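Notes from the Flimolden council meeting

2024-09-16

I went along to the council meeting last night, mostly for the Turnow Street parking item.

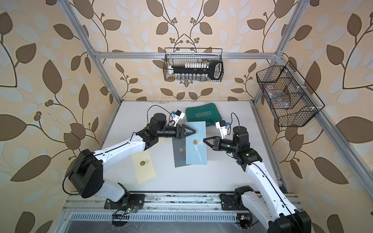

Parking didn't come up until after nine. Before that we had nearly two hours on whether Councillor Radosław Witkowska should keep his seat on the planning panel while the conduct complaint against him is being looked at.

The complaint is about the Lirnesach rezoning. He voted on it in December and didn't declare that his brother-in-law had an option on one of the blocks. He says he didn't know about the option at the time. The report from the outside reviewer runs to 42 pages and we were only given the summary, so I can't say much about the evidence either way.

The motion was to stand him aside from the panel until the complaint is settled. It passed 8 to 2. He stays on council and can still vote on everything else, including the budget. He read a short statement, said he'd cooperate, and left the chamber for the vote as he's supposed to.

There were around 45 people in the public seats, more than I've seen since the pool closure. A few called out and the mayor told them to stop. Mrs Hettiarachchi from the ratepayers' group asked when the full report would be released and was told it was with the lawyers.

I think standing him aside was fair. I'd have liked it done months ago, before the panel dealt with two more applications out that way.

Turnow Street was deferred to the next meeting. The draft plan is at the library if you want to read it, and written comments can still go in at the front counter.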